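Section 3: Clearing the Table Before You Set It

The Angate guest kitchen has one table and it does everything. People eat at it, charge phones at it, open mail at it and, on one occasion in September, regrout a tile on it. This section covers getting from that state to one in which a meal can be served. Section 4 covers laying the places. Please don't skip ahead to Section 4. We can tell.

You will need: a damp cloth, a dry cloth, the shallow plates from the left cupboard, and the lidded box marked 77 from the shelf by the door.

3.1 Sorting what is already there

1. Take everything off the chairs first. Things on chairs migrate to the table the moment it looks tidy.

2. Divide what you find into food, not food, and not sure. Tubes go in "not sure" until you have read the label. Mustard, tomato paste, hand cream and wood glue all come in tubes, and the kitchen has owned all four at once.

3. Read the label at arm's length in good light. If you need glasses, get them. Muchen Wan did not get them, and the sandwiches that day are still discussed.

4. Put food tubes back in the fridge door, cap down. Squeeze the contents toward the cap and flatten the empty end before you do.

5. Anything that isn't food goes in box 77, with the exception of cables.

CAUTION: Box 77 is for holding, not for keeping. Empty it the same evening. The previous box was not emptied for 17 weeks and had to be opened outdoors.

3.2 Cables

1. Unplug at the wall end first, then at the device end.

2. Coil the cable in loose loops the width of your hand. Tight loops around the fingers look very neat and ruin braided cables.

3. Fasten with one of the cloth ties in the Prudia tin. If the tin has no ties in it, it has biscuits in it, and you should look in the other tin.

4. Hang the coil on the hooks behind the door. The top hook is reserved for the Zirkedon lamp and its lead, which fits nothing else in the building.

Note: A cable left under the edge of a plate will tip the plate. It will wait until there is soup.

3.3 Wiping down and putting out plates

1. Wipe the wood along the grain with the damp cloth, then go over it with the dry one. Standing water leaves rings.

2. Leave the table bare until it feels dry to the back of your hand.

3. Set plates down flat. Sliding them scratches the finish, and the finish was expensive. 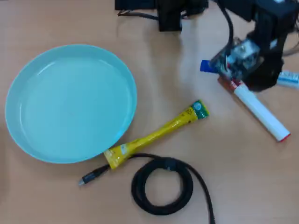 Can the plate go out before the tubes have been sorted?

It can, but you'll be moving it again, so sort the tubes first and save yourself the trip.

4. Bring condiments back last, and only the ones the meal calls for. Fan-style noodles do not need three kinds of mustard, whatever the mustard faction tells you.

5. Check underneath the table for dropped caps. A tube without its cap will dry out by morning — or, if stored on its side, will not dry out at all and will introduce itself to the rest of the shelf.

If a cap can't be found, fold a square of foil over the opening and write the item on the shopping list. Go on to Section 4 once the cloths are hung up.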